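Workshop notebook – June, glue tests, batch 2

Print this page | E-mail this page

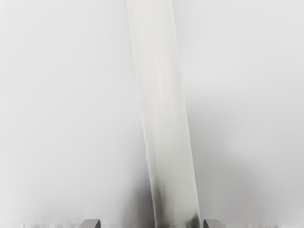 Does hide glue go off if it sits in the pot overnight? It loses strength a little every time it gets reheated, so mix small and throw out what's left after the second day.

Started 7:40 am. Heater was off again, shop cold, had to wait for the pot to come up. Costel had left a note saying he'd soaked the granules the night before but the jar on the shelf was dry. Soaked a new lot, lost two hours.

Recipe this time: one part granules to 1.5 parts water by weight, no urea. Last batch had urea and the open time was great but I did not like the creep on the Fendeck chair rails. Two of those joints moved. Not going back to it for anything that carries a load.

Test joints: 8 lap joints, beech to beech, all cut from the same board. Four sized first with thin glue, four straight on. Clamped and left. Wrote the numbers on the end grain this time, pencil on the face came off with the squeeze-out last round and I had to guess.

Batch 1 results for the record, copying from the loose sheet before it gets lost:
sized – best 816 lb, wood failed before the glue
not sized – worst 284 lb, clean break right down the glue line
Big gap. I think the 284 one was starved, too much clamp. Glue line looked bare when I opened it up. Should not count it but leaving it in.

Would like to see 1,000 from one of these. Costel says I wont get it in beech with that overlap and he's probably right, the wood goes first.

Ursu called at lunch about the drop-leaf table. Wants it back before the end of the month. Told him the hinges are the hold up, the ones from Dovness came with the wrong screws and I'm not drilling out hundred year old pine to fit them. He'll ring them himself.

Things to fix:
– thermometer in the pot reads high, checked it against the kitchen one. Was probably gluing too cool all of last week
– lid. Skin forms in no time with it off
– need more wax paper, one joint stuck to the bench and took a chip out
– label the jars!! two brown powders side by side, one is glue and one is stain

Afternoon: cleaned up squeeze-out with a warm rag while it was still jelly. Much easier than scraping it hard. Do this every time.

Question for Costel – did you size the end grain on the Dondholm drawers or just the long grain? The back left one has opened up already and the other three look fine. If it was all done the same way then its the wood and not us.

Leave the clamps alone until tomorow afternoon please. Pulling them all in one go, same order as they went on.

Last updated: June

Contact | Copyright Dondholm Workshop | Back to top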